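Forum index > Skills practice > Pads, thread and technique
Thread: Spacing and knot security on silicone-type pads
Page 1 of 1

wetlab_hallar
Starting a separate thread as the one on pad storage has drifted. We run interrupted closures on the Idetti pads, the pale ones with the fine skin texture. Spacing is fine on the first few knots and then drifts wide toward the far end of the incision. Trainees start at one end and work across. Would you have them place the midpoint stitch first and halve the gaps, or keep going end to end and mark the pad?

tbarrow
Midpoint first. Halving corrects for uneven edge length, and on a pad that has been used and turned a few times the two edges are never the same length. End to end pushes all of the error into the last gap.

Godfrey Ogola
I disagree for beginners. Halving hides the spacing problem. If the last gap comes out wrong, the trainee has a visible record of where it started to go. We go end to end for the first 8 sessions, no marks on the pad, and measure afterward with a steel rule. Halving comes in after that.

tbarrow
You are training people to measure a mistake. On tissue they would halve.

Godfrey Ogola
On a long wound, yes. On a short straight one plenty of people go end to end and do it well. The pad incision is short and straight.

needle_and_rule
What thread? Spacing drift on our bench came down to thread handling more than planning. Once the working length got short people began reaching for the nearest bit of edge they could get the needle through.

wetlab_hallar
Braided, from Mbwambo, bought by the box. Working length is cut by the trainee. I will check what they are cutting it to.

needle_and_rule
Check the tails too. If they leave long tails on every knot they are using up length they need for the last two. Long tails also lie across the incision line and get caught in the next throw. Trim after each knot, same length each time, and lay them to one side.

pekville_sim
Two separate points.

1. Knot security. Braided thread holds well on these pads with a surgeon's knot plus 2 single throws. The knots that slip for us are nearly all granny knots, where the hands were not crossed on the second throw. Look at the knot under magnification before blaming the thread.

2. Tension. The pad material does not swell, so a knot that only just brings the edges together on the pad is correct. Trainees overtighten since there is no penalty for it. Look for puckering on either side of the knot. If the surface is raised between the bites, cut it out and redo it.

Godfrey Ogola
Agree on both. I would add that the knot should sit to one side of the line and stay there. A knot parked on top of the cut gets marked down in our scoring sheet even if it is square.

tbarrow
That depends who wrote the sheet. Ours scores apposition and squareness. Knot position is a comment only. I have seen perfectly sound closures lose marks for cosmetic reasons.

pekville_sim
It is a habit worth scoring. Costs nothing to draw the knot across before the last throw.

m_lindqvst
Does anyone use colored fluid on the pads? We tried it in July and went back to dry. It ran along the texture and the pads never came fully clean.

wetlab_hallar
We do, a small amount of red. It makes the thread harder to follow against the cut, which is the reason for using it. Blot, do not wipe. Wiping drives it into the texture. Once a pad has a permanent stain we keep it for knot tying only.

needle_and_rule
Gray-blue thread on red is easier to follow than black, for what it is worth. Against a dark line black disappears.

Godfrey Ogola
Robotic instruments on the pad.

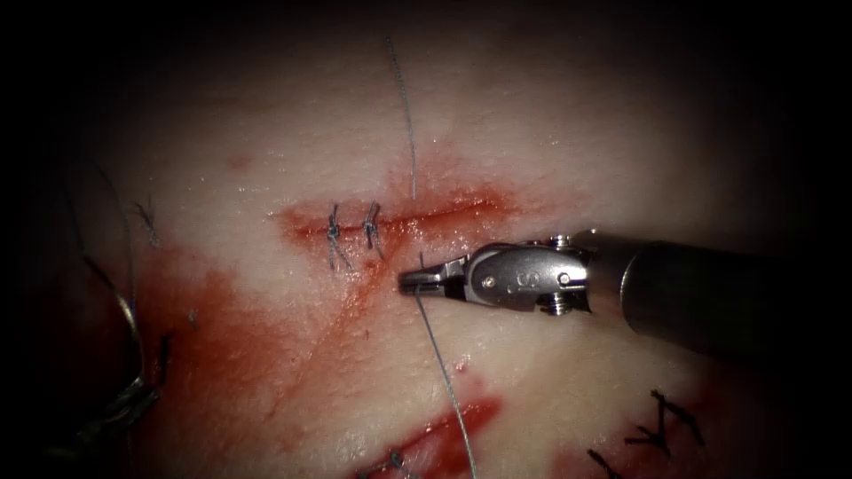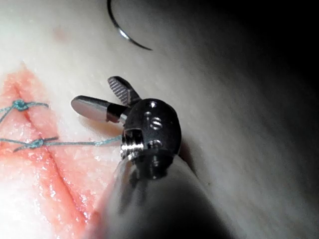 On instrument ties generally, my rule is that the standing length is kept in view before each throw and the short end is picked up close to its tip. Grab it halfway down and you pull a loop through, and then you have a slip knot to take apart. Thread that has been gripped repeatedly at one point frays there, so shift the grip along between throws.

tbarrow
Fine with all of that. Still halving.

wetlab_hallar
Checked the cut lengths and needle_and_rule was right, they are short. Going to longer working lengths with tails trimmed after each knot, and I will leave the order of stitches alone until I see whether the drift goes away. If it does not, half the group will go midpoint first and the rest end to end, same pads, same thread.

pekville_sim
Use fresh incisions for that. Reused needle tracks pull the bites toward the old holes and you would be comparing pads.

wetlab_hallar
Noted. We have 26 unused, so that is enough.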